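# Count the grasps that nearly failed

Most papers on robot handling report one number, the success rate. The arm tries a task so many times, somebody marks each try as a pass or a fail, and the share of passes goes in the abstract. I have written papers like that. I now think the number is close to useless on its own, and that we should stop accepting it as the main result.

My complaint comes from two years of working on bimanual pick and handover tasks at Tistden, where our group trains policies from demonstrations given by people. Our best policy passed nearly every trial last January. We then moved the same arms to a second table under different lights and it got a good deal worse. Nothing in the success rate had warned us.

When Ourania Tsakiris went back through the recordings from the first table, she found the warning easily enough. In a large share of the passes, one jaw touched the object well before the other and pushed it sideways. The object slid, met the second jaw and was held. That is a pass on the score sheet. It is also a grasp that depends on the friction of one particular tabletop.

Drinks bottles are a good case to argue from, as every lab has them and most people think they are solved. They are harder than they look. The plastic is clear above and below the label, so what the camera gets there is mostly the table and the lights. The sides give when squeezed. A full bottle is steady and a nearly empty one tips if you breathe on it. A policy that has learned to aim for the label may do very well until the label changes.

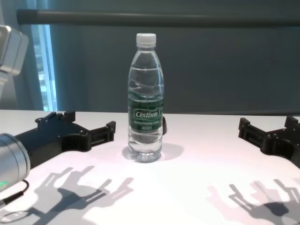 What I would like to see reported is simple. For each trial, record how far the object moved between first contact and a firm hold. Record whether the gripper had to try again. Record how long the whole thing took. None of this needs new equipment. The joint positions and the video are already saved, and the rest is a script and some patience.

We did this for 1,000 trials, split between two policies that had almost the same success rate. One moved the object very little before closing. The other shoved it about and caught it. On the score sheet you could not have told them apart. On the second table the careful one kept most of its performance and the other did not. I don't claim this proves the general case. It was one lab, one type of gripper and a short list of objects. But it cost us very little to find out, and we would have missed it completely if we had stopped at the usual number.

Sławomir Malinowski, who reviewed an early draft, objected that people also bump things when they pick them up, and that a push before a grasp can be a sound strategy. He is right about that. Pushing a flat object to the edge of a table so that you can get hold of it is clever. My answer is that a reader should be able to see which kind of behaviour they are getting. If the push is the method, say so and report it. If it is an accident that happened to end well, the reader ought to know that too.

A second objection is that more measures mean more ways to pick the flattering one. I take this more seriously. Thodoris Bakalis suggested fixing the measures before the trials are run and printing all of them, good or bad, in the same table. The Plokstead workshop already asks for this and I have not heard that it put anyone off submitting.

There is also a matter of lighting, which hardly any paper mentions. Overhead lamps put the gripper's own shadow on the table, and on a white surface that shadow is one of the strongest shapes in the image. I would not be surprised if some policies are steering partly by it. We have not tested this properly. We plan to run the same 8 starting positions under 3 lamp settings, and we will report the object movement along with the pass rate, whichever way it comes out.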